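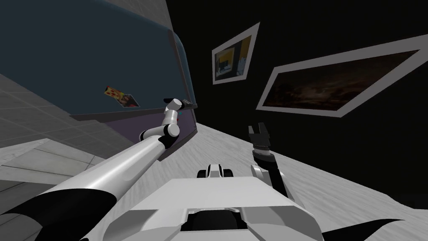
How many demos before I stop blaming myself? (sim, two arms, opening a fridge-sized panel)

Asked in Learning from demonstration, 7 replies hidden as duplicates

Hi all, long-time reader, first go at asking something. I'm collecting teleoperated demonstrations in simulation for a two-armed mobile robot. The task is "bring the left gripper to the big panel, get hold of the edge, pull". I drive it with a pair of hand controllers and record everything at once, joints, gripper state, head view and a wrist view. The room comes from a scene pack called Brarkeria and I log with Gendden, if that matters to anyone.

So far I've got 37 recordings I'd call good and a folder of rubbish I haven't had the heart to delete. I trained a small policy on the 37 and it does the approach beautifully, really smooth, and then it parks the gripper next to the panel and sort of dithers there until the episode times out. Every single run! The right arm meanwhile just hangs about with its fingers open, which is fair enough, that's what I do with it too.

My questions, in no particular order. Is 37 simply silly? A colleague reckons I need 300 before I'm allowed to complain. Should I be moving the robot's start position more? (At the moment I nudge it a bit left or right and that's it.) And is the wrist view even worth keeping? Mine mostly shows me bits of my own robot:

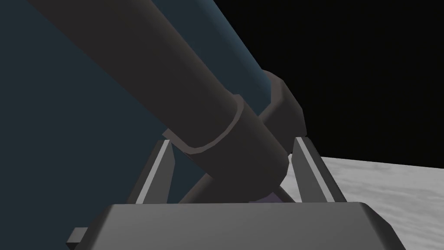

Wrist view, left hand side filled by something big and blue-grey, fingers at the bottom.

I find that one hard to read as a human so I don't know what I expect a network to make of it. It's doubling my storage too, and I'm doing all this on a laptop in the evenings.

Cheers for any pointers.

3 answers

Accepted answer, from Þórarinn Norðdahl

Been there with a cupboard door, and I lost most of May to it, so you have my sympathy.

I don't think the number is your main trouble. A policy that approaches well and then dithers has usually learnt the dithering from you. Go and watch your recordings at the point where you arrive at the panel. I'd bet you slow right down, have a think, wiggle a bit, check the head view, and only then close the fingers. I did exactly that. When I plotted my gripper speed there was a great flat stretch in the middle of every demo, and the poor thing had copied it perfectly, only it had no way of knowing when the thinking was over!

What I did was trim the pauses. Find the stretches where nothing moves more than a hair, keep a few steps of each and drop the rest. Be careful around the grasp itself, you do want the frames where the fingers are closing even though the arm is still. Then I re-recorded a batch after practising the motion until I could do it without stopping. It took me a couple of evenings and it helped far more than piling on extra demos of the old sort.

On start positions, yes, move it more than you think. Turn the base as well as sliding it. And record some where you begin right up by the panel but a bit off, too high or too far to the right, and then correct. Those recovery ones are dull to collect but they're what gets it unstuck. You may find a few in your rubbish folder, so don't empty it yet. If the second half of a bad run is you rescuing it, cut the first half and keep the rescue.

Keep the wrist view. I know it looks like a drawer full of grey plastic, but the fingers sit at the bottom of it and the network can learn how the rest shifts against them as you close in. The head view tends to be worst exactly when the arm gets near the panel. If storage hurts, shrink the images before you chuck a whole camera. Mine are tiny and it copes.

One more thing, check that the wrist images and the joint readings line up in time. I had mine a few steps out for ages and the symptoms were very like yours.

Comment from the asker: oh no. I plotted the speed and there it is, a great big flat bit in nearly all of them. Longest one is 549 steps of me doing nothing whatsoever. Trimming tonight!

Comment from Þórarinn Norðdahl: 549 beats my record, well done. Look at the grasp frames before you retrain.

Answer 2

You want more data. I used 300 per task on the Rarkden benchmark and wouldn't go lower. Also fix your random seed.

Comment: what does the seed have to do with it?

Answer 3

Slightly to one side of the question, but have a look at what your right arm is up to. If you hold the second controller while you concentrate on the left one, your hand drifts, and all that drift goes into the actions as if you meant it. I used to set the spare controller down on the desk and it still twitched. Now I freeze the idle arm in software for single-handed tasks and write a constant for it. The Tveit plug-in has a tick box for this, under recording I think, though it might have moved in the newer version. I don't use the wrist cameras at all so can't help you there, sorry.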